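November, gone four and dark already

Second day with the Fleseo grippers on both arms and I'm still not sold. The man on the phone at Prallusbridge swore they would be a straight swap for the Wuvis pair. They were not. It took me until lunch to get the left one to home properly, and then it wanted its firmware again.

The brochure says 40 newtons at the fingertips. Fine, but I have yet to meet a job here where I was short of squeeze. What I'm short of is a finger that stops where I tell it to. The Wuvis ones are slow and ugly and they wear out, but I know what they'll do.

Did the sponge and the foam pieces first, as a warm-up. Foam flatters any gripper. Then the closed laptop, one arm to each side, which is the test I care about – smooth lid, thin edge, nothing to hook on to, and both arms have to agree about where it is. I gave it 30 goes with the McAlister controller on its default settings and wrote down 14 as good. I was being kind with two of those.

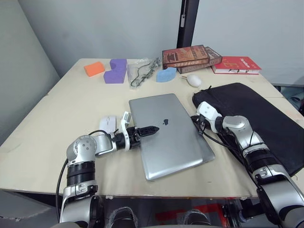
My quarrel is mostly with the approach. The controller plans each arm as though the other had gone home, so whichever arrives first decides the angle and the second has to make do. I turned the speed down and it helped a bit, or I wanted it to. Can't tell the difference at this hour.

Also the cables. Whoever drew these things never had to route one past an elbow. I've retied the right one twice.

Tomorrow: Wuvis fingers back on, same laptop, same 30 goes, same controller. If the old pair scores worse I'll say so in the report and eat my words. Must order more cable ties. Soup for tea, and I'm not looking at the log again tonight.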